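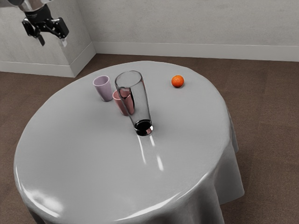 Figure 1. The simulated cell with the round table, the glass, the two cups and the mandarin. Gripper at upper left.

Setup and Upkeep of a Simulated Tabletop Arm Cell
Project report, Vandach Robotics Lab
Submitted 2022-11-11

1. Background

The lab has one physical arm and it is booked most of the semester. Our project was to set up a simulated copy of the cell so that students can test a pick routine before they use their time on the real one. We named the simulated cell Jerkesness, after the folder it was first saved in, and the name stayed. The motion scripts come from an earlier student project called Hakala. We did not rewrite them. Our work was the cell itself: the arm mount, the gripper, the table, the objects and the checks that keep them all in a usable state.

2. Table and objects

The table is round and has a light gray cloth over it. The cloth is fixed geometry. We tried a moving cloth in October and each run took too long to load, so the folds on the side are now part of the mesh and do not react to anything.

The objects are a tall clear glass, two shorter plastic cups and a mandarin. One cup is lavender and the other is a dusty pink. In the layout in Figure 1 the pink cup is partly behind the glass. We kept this layout as the hard case for the detection script, which has to find the rim of the pink cup through the wall of the glass. The mandarin is off by itself near the far edge and is the easy case.

3. Arm and gripper

The gripper is a black parallel-jaw type. The first version had its tool point in the wrist housing and not between the fingertips. Every grasp went too deep by the length of the fingers. We moved the tool point to the midpoint between the tips, and after that we had to set the hover height again for all objects.

The standard hover height is 54 mm above the top of the tallest object. We use the same value for the mandarin, even though it is much lower than the glass, to keep one number in the config file. The jaw force limit is 40 N in the file we received. We left it alone for the cups and lowered it for the mandarin, where the fingers were passing through the peel.

4. Faults we fixed

Leaning glass. The glass leans slightly in Figure 1. Its collision shape did not match the visible shape at the base. The visible base is thick and dark, but the collision shape had a rounded bottom left over from the model we started with. We replaced it with a plain cylinder.

Glare on the cloth. The cloth material is too glossy and gives long white streaks in front of the glass and a bright band along the near edge. The detection script sometimes marked the streaks as an object. We raised the roughness value in 2 steps and checked the script after each one. The streaks are weaker now but still there.

Drifting home position. After many resets in a row the arm no longer came back to the same place. The reset routine added a small joint offset each time instead of writing the stored value. It now writes the stored value.

5. Upkeep

Whoever uses the cell should do the following before a session:

Load the saved layout and let the objects settle before moving the arm.
Send the arm home and compare the joint values with the stored ones.
Open and close the jaws once with nothing between them.
Save any new layout under a new name. Do not save over the standard one.

The log is plain text and grows with every run. Clear it when the loader gets slow.

6. Results

We ran 856 resets overnight with the corrected routine and the home position was the same at the end as at the start. Grasps on the mandarin and the lavender cup work from the standard layout. Grasps on the pink cup still fail when the fingers come in from the side of the glass. The approach direction is set in the Hakala scripts, and changing it was outside this project.

7. Remaining work

The cloth material needs a proper replacement. The Grernovska material set has a matte fabric that looks closer to the cloth in the lab, but it has not been tested with our renderer. The carpet and the baseboards have no collision shapes yet, so a dropped mandarin falls through the floor and the layout has to be loaded again.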